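Kao Court Residents' Association
Minutes of the ordinary meeting held on Monday at 7 p.m. in the ground floor lounge

Present: Sneha Rathore (Chair), Kai-wen Mak (Secretary), Pao-chu Yeh, Cheng-en Chung
Apologies: Yung-ching Hsueh

1. Minutes of the previous meeting
The minutes were approved with one correction. Under item 4, "east stairwell" should read "west stairwell".

2. Accounts
Mr Mak reported a balance of £1328 in the general account. Payment of £128 for replacement door closers had been made. The deposit held for use of the lounge remains at £50.

3. Heating
The contractor, Vakiler, has inspected the pipework on the second and third floors. Two valves are to be replaced in June. Residents of the affected flats will receive written notice at least one week beforehand. Ms Yeh asked whether the work could avoid mornings. The Secretary will put this to the contractor.

4. Bicycle store
Members discussed the number of unlabelled bicycles in the store. It was agreed that labels would be issued to every flat and that any bicycle still without one after the notice period would be moved to the rear yard – not disposed of – until claimed. Proposed by Mr Chung, seconded by Ms Yeh. Carried.

5. Guest room
The revised booking rules were read out. Stays are limited to four nights, and bedding is to be stripped and left in the bag provided on the day of departure. A quotation of £461 for a new mattress and base was considered. The Chair asked for a second quotation before a decision is made.
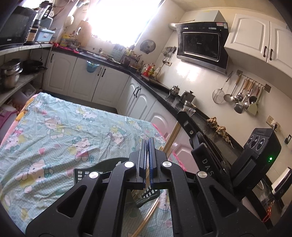
Bookings will continue to be taken by the Secretary, in writing only. Ms Yeh asked that the rules be displayed on the inside of the guest room door. Agreed.

6. Any other business
Mr Chung reported that the light by the side gate is again out of order. The Secretary will contact the electrician.

The meeting closed at 8.25 p.m.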